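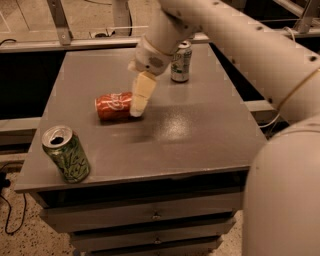

Graue Tischplatte auf dunkelgrauem Schubladenschrank, darauf eine rote Coca-Cola-Dose

Schubladenschrank Bomwood 472

Der Bomwood 472 ist ein Unterschrank für Werkstatt, Labor und Lager. Korpus und Fronten bestehen aus pulverbeschichtetem Stahlblech. Die Schubladen laufen auf Vollauszügen und lassen sich einzeln entnehmen.

Technische Daten
Breite: 1.000 mm
Breite als Doppelelement: 2.010 mm
Einzelgewicht Schublade: 11 kg
Schließung: zentral, zwei Schlüssel
Lieferung: montiert, auf Palette

Die Arbeitsplatte ist im Lieferumfang nicht enthalten. Passende Platten führen wir unter der Serie Karaca. Bitte bei der Bestellung die Bohrung angeben, nachträgliches Bohren ist nur ab Werk Brindport möglich.

Zubehör
Trennwände, Antirutschmatten, Etikettenhalter, Sockel mit Stellfüßen

Ersatzschlüssel nur gegen Angabe der Schlossnummer. Lieferzeit derzeit vier Wochen.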